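What I Learned Renting Out the Upstairs

When I bought my two-family in July, I had a plan. I'd live on the first floor, rent the second, and let the tenant's check cover a nice fat slice of the mortgage. My agent, Anneli Halonen, listened to the whole speech over coffee and then asked me what I was going to charge. I told her I'd look at what everybody else was charging and go a little under. She laughed so hard she had to put her cup down!

Her point was that "what everybody else is charging" is a wish list. Asking rents are the numbers owners hope for, and the ones still posted after a month are the ones no renter wanted to pay. What you want is the signed number, and those are harder to come by. Anneli pulled a handful for me from leases her office had handled on the surrounding blocks (names blacked out, of course), and there was a gap of $232 a month between what I had in my head and what people with the same square footage were getting. In the wrong direction, I'm sorry to say.

So I sulked for an evening and then I got to work.

First I listed the place on Wikutard, mostly because the apartment I'd rented before buying had come from there. I wrote what I thought was a charming description. I mentioned the light in the back bedroom and the bakery on the corner. I did not mention parking, laundry, heat, or pets, and you can guess what the first 30 messages were about. I rewrote the thing that same night with all four answers in the opening lines and the charming stuff down at the bottom, where it has stayed.

Then there were the showings. I'd pictured myself greeting people one at a time, maybe with cookies. Anneli talked me into a single block from 5:30 to 7:00 p.m., with everyone welcome to drift through. I was dreading it, but it went fine, and I think people were more relaxed without me trailing behind them from room to room explaining the closets. One couple brought a tape measure and spent the entire time in the hallway. They had a sofa they loved. The sofa was not going to make it up my stairs and we all knew it, but they measured that corner from every angle anyhow.

The question I got most, by a mile, was about the kitchen. Renters will forgive a small bedroom and they'll forgive a bathroom with a pink sink (mine has one, and I'm keeping it), but they want to know where the food is going to get made. How much counter is there? Can two people stand in here without elbowing each other? I'd spent my whole fix-up budget on the floors and hadn't given the counters a thought, and if I had it to do over I'd split the money down the middle.
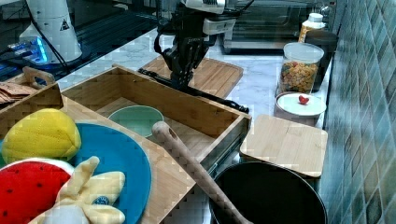 Marble counter, cutting board, rolling pin: give a cook some room.

Screening was the part I'd worried about. I used a service called Umeck, which runs the credit and background checks and sends you a tidy report, and I put the same written standards in front of every single person who applied. Please do this! Fair housing rules cover more than a lot of first-time landlords realize, they vary from place to place, and "I just got a good feeling about them" is a terrible thing to have to say out loud to an investigator. Write your standards down before the first application shows up, date the page, and stick to it.

I ended up with three solid applications and took the first complete one. She's a nurse, she works nights, and she asked whether I'd mind if she ran the vacuum at two in the afternoon. Mind? I'm at work!

As for the money, I'm charging less than I'd dreamed of and sleeping better than I expected. The insurance went up when I told them about the tenant. I've also been putting $247 a month into a separate account for repairs, and the water heater has already helped itself to most of it. If you're running the numbers on a two-family of your own, put the repair line in first and see whether you still like the house.

Anneli is already sending me listings for a three-family over on Bundari Street. I've told her to stop. I did drive by it, though, and the porches are gorgeous.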